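We use cookies to remember your newsletter settings. By continuing to read you accept this. Manage preferences

Still waiting on the laundry

Nov 16, 2019

Every January I get the same question from readers: is this the year a machine folds the clothes? I have been writing this column long enough to have said "not yet" more times than I'd like. A shirt is still where I'd send anyone who thinks household robots are just about ready.

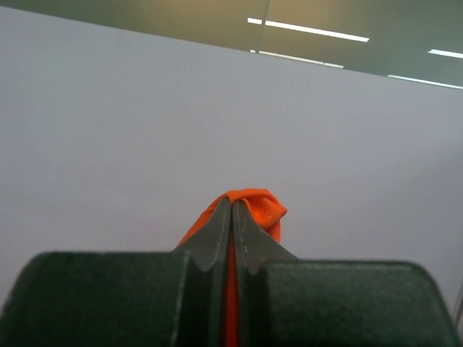
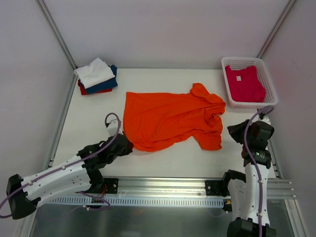
Look at what the job asks for. A box has corners and stays the shape it was when you looked at it. A shirt has a neck, a hem and two sleeves, and any of them may be under any of the others. Pick it up by the wrong spot and you have a new heap with the same problem in it. In the wider view there's one sleeve folded over, a bunched-up neck and wrinkles running across the middle, and that is a shirt somebody might call half laid out. My mother would have it squared up before you finished describing it.

I'll give the hardware its due. Two arms is the right number, and a pair of narrow fingertips can get hold of cloth, which older grippers I've seen were hopeless at. There's even a small pile of folded things at the back corner of the table. Fine. What I want to know is who or what folded them, how long each one took, and how many tries got thrown out. A picture of a neat stack can't tell me that, and press releases usually won't.

What the sales people leave out

Sushil Solanki, who used to run the back room at a commercial laundry in Zurville and now reads these items before I send them, put it to me this way: folding was never the hard part of his day. Sorting was. Socks inside out, a fitted sheet with a pillowcase balled up in one corner, a pocket with a pen in it. "Show me the fitted sheet," he wrote in the margin of my draft, and underlined it.

He has a point about the shop floor, too. Big laundries already have machines that fold flat goods very fast, as long as a person feeds them in straight. The person is doing the part these arms are trying to learn. Until a machine can take a mixed basket, with nobody picking out the easy pieces first, I don't see a plant manager giving up floor space for it, and I certainly don't see one next to my dryer.

So here is what I'd ask before believing any folding demo:

- Is the video at normal speed?
- Was a person steering the arms?
- Did it start from a basket, or from a shirt already set out on a table?
- What does it do with something it hasn't met before, like a kid's hooded towel?

If you've seen one that passes all of those, write in and I'll print it. Next issue I'm on to dishwashers and whether anything can load one without breaking a glass.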